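Search stories Enter keyword Go

The Second Set of Fingers

The Jodex fingers had done 151 picks by the time she ate lunch, and she had written each one down. The Flenemach fingers came in a padded envelope with no instructions. She put them on with the same four screws.

Gratside wanted an answer by September. They would buy one kind for every arm in the building, and they didn't care which, as long as the sheet was filled in.

She ran the apple first. She typed the command, kept her hand near the stop button, and watched the wrist come down. Her mother had sorted fruit for 14 years and never looked at her hands. She used to talk about the radio while she did it.

"You squeeze before you know what it is," her mother had said, the one time she came to see the arm. She meant the Jodex. It was a fair comment and it went on the sheet under Notes.

The new fingers went in slower. She had set them that way. On the laptop the wrist camera showed her what the arm had to work with.
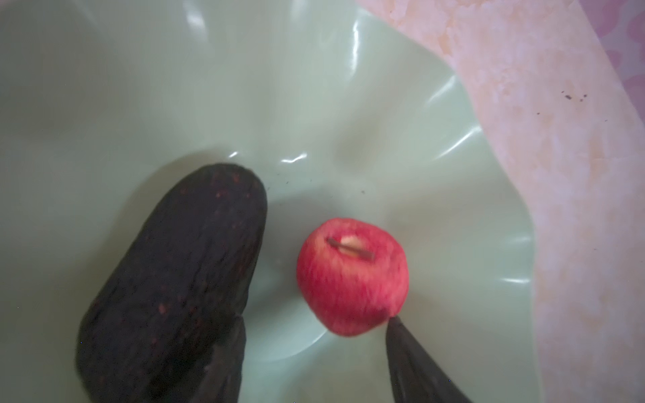

Flenemach fingers, apple run, wrist camera.

She stopped it there and looked for a while. The avocado would be next, and she had no number for how hard to hold an avocado. Her mother would have had one, or would have said there wasn't one.

She called her. It rang a long time.

"The ripe ones," she said. "How did you pick them up?"

"From underneath," her mother said. "Why, what did you drop?"

3,185 reads | 14 comments | Share

© April 2018 Gajdoš Stories. Contact. Back to top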